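3.2 Laundry in the living area

Most of what has been written about sorting clothes at home begins at the washing machine. We began further back, in the room where people sit. In the Noromcombe survey, 49 of the 62 households told us that at least part of their laundry passes through a living room on its way to the wash or on its way back from it, and the sofa came up in these accounts far more often than we had expected. Figure 4 shows the kind of arrangement we mean.
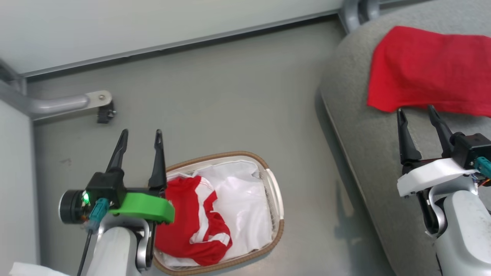
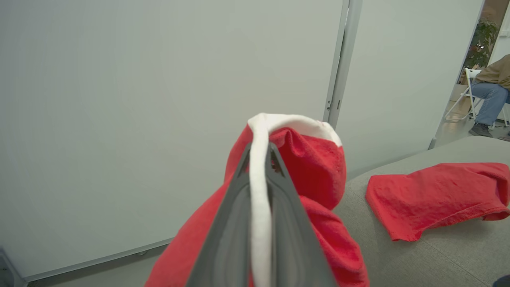
Figure 4. Red and white laundry in a living-area setting. First picture: an oval woven basket holding white cloth with a red, white-striped garment on top, and a red towel over the gray cushioned seat beside it. Second picture: a red cloth with a white trim band, held up by its edge.

The basket and the seat do quite different jobs, and we found this one of the most rewarding parts of the whole study. The basket takes things that have been decided on. The seat takes things that are still open: a towel that might do one more day, a sweater that might belong to somebody else, a shirt that needs a second look at the collar. People could nearly always tell us which was which, even when a visitor would have seen only a heap and a drape. In the interviews we came to call the second group "waiting pieces," a name borrowed from one of the Bouchard families, and the name stuck with everyone who worked on the project.

Color makes the question of waiting pieces sharper. A red towel over the edge of a pale cushion is easy to spot from across the room, and bright pieces were picked up sooner than white or gray ones in every group we visited. Red is also the color people worry about most. When we asked what they would never put in with a white load, the first answer was very often "something red," and the stories that followed (pink pillowcases, a pink school shirt, a whole drawer of pink socks) were told with real pleasure. And yet the same people were happy to let red and white share a basket. The sorting they cared about came later, at the machine door, and the basket was for carrying.

We think this matters for how baskets are studied. Earlier work by our own group at Roris treated the basket as the first sorting step and coded every mixed basket as a mistake. Under that scheme the load in the first picture of Figure 4, with a red and white garment lying over white cloth, would have been marked down. In the present study we coded carrying and sorting as separate steps, and the number of so-called mistakes dropped sharply. What was left was much more interesting: pieces that were really hard to place.

Striped and trimmed pieces are the best case of these. A plain red towel goes with the colors and a plain white sheet goes with the whites, and hardly anyone pauses over either. A red jersey with white stripes is another matter. Is the white part of the garment something to protect, or is the red part something to keep away from other things? Of the 15 households that took part in the longer sessions, 8 washed such pieces with the reds, and the rest had a range of answers that we had great fun writing down. One couple kept a small bag just for trimmed items. Another household washed them with jeans - "they can fight it out in there" - and had done so for years without a complaint.

Trim also changes how a cloth is picked up. A flat towel with no border offers the hand very little to aim for, and people tended to grab it anywhere and shake it out. Give the same towel a band of a second color and the hand goes to the band. The second picture in Figure 4 is a good illustration of what happens next. With the hold at the trimmed edge, the rest of the cloth bunches and falls to both sides, and its outline says very little about what the piece is. Held that way, a hand towel, a hood and a holiday hat can look surprisingly alike! Participants who lifted a piece by one edge usually needed a second hold, at a corner or a seam, before they named it with any confidence. Those who lifted from the middle needed more.

Yvette Ouellet, who ran the sessions at Masow, suggested that we note the first hold and the naming of the piece separately, and this turned out to be a lovely improvement. It let us see that the two can come in either order. Some people named a piece while it was still lying in the basket, going by color and stripe alone, and then took hold of it in the way that suited the name. Others took hold first and worked it out in the air. The first group were quicker with jerseys and towels. With pillowcases and plain T-shirts there was little to choose between them, and with fleece and terry cloth the second group did rather better, which we put down to the feel of the fabric.

A few words on the seat itself. Rounded fronts, as on the light gray one in the first picture, were a common topic in the sessions. Cloth draped over a rounded edge can work its way down to the floor when someone sits or reaches past, and several participants had a firm view on which of their seats would "hold" a towel and which would not. Square armrests were the favorite. We did not measure slipping in this round, and the May sessions at Masow will include it, along with a closer look at where the basket is set down in relation to the seat. The distances reported in Table 3 were taken from basket rim to cushion edge at floor level, before any piece was moved.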